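Washing and Line-Drying a Striped Cotton Tablecloth Without Shrinkage

This page covers woven cotton tablecloths, in which the stripes are part of the yarn. Printed stripes follow the same steps with the water kept cool.

Before washing

Measure the cloth flat, length and width, and write both numbers down. Cotton that has never been washed can lose several percent in length on the first wash, with less loss across the width. The Tirketti cloth used for this page measured 195 cm long when new.

Test the darkest stripe for color loss. Dampen a white rag, press it on the hem for a minute and look for dye. If any shows, wash the cloth alone.

Treat spots according to type:

Grease: work in a drop of plain dish soap from the back of the cloth. Leave for 23 minutes or until the soap has soaked in. Rinse.
Wine and fruit: flush with cold water from the back. Do not use bar soap, which can set the stain.
Candle wax: chill, lift off what comes away with a dull knife, then press between paper towels with a warm iron. Change the towels as they fill.
Coffee and tea: soak in cool water with a spoonful of white vinegar.

Washing

Set the machine to 30 degrees C and a gentle cycle. Fill the drum no more than half full so the cloth can open out. Use liquid detergent at the dose for a small load. Skip fabric softener, as it leaves a film that makes cotton less absorbent. Choose a low spin. High spin presses in creases that run across the stripes and are hard to iron out.

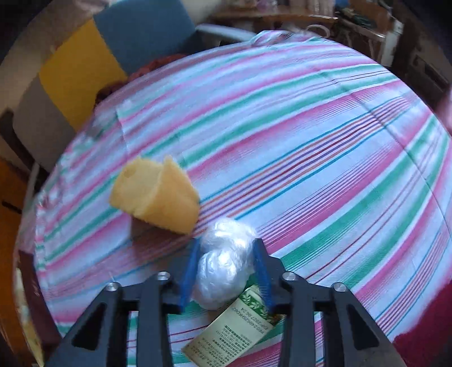

A reader in Wundthorpe reports that a low spin left her cloth too heavy for the line, and that two short spins with a shake between them got more water out than a single long one. The method works with most front loaders. Take the cloth out fully between spins and refold it loosely before it goes back in.

Drying

1. Shake the cloth out by the short edge.
2. Fold it over the line by a hand's width, stripes running straight down. Peg at the hem only.
3. Pull the side hems gently until the stripes hang true. A stripe that dries crooked will stay crooked until the next wash.
4. Take the cloth in while it is still slightly damp.

Ironing

Iron on the wrong side, along the stripes, at the cotton setting. Keep the iron moving toward the hem. If the cloth has lost length, pull it lightly with the free hand as you press. Part of the loss can be recovered this way while the fibers are damp.

Storage

Let the cloth air on a rack until fully dry. Roll it on a cardboard tube, or fold it in thirds and change the fold lines each time. Avoid starch before long storage.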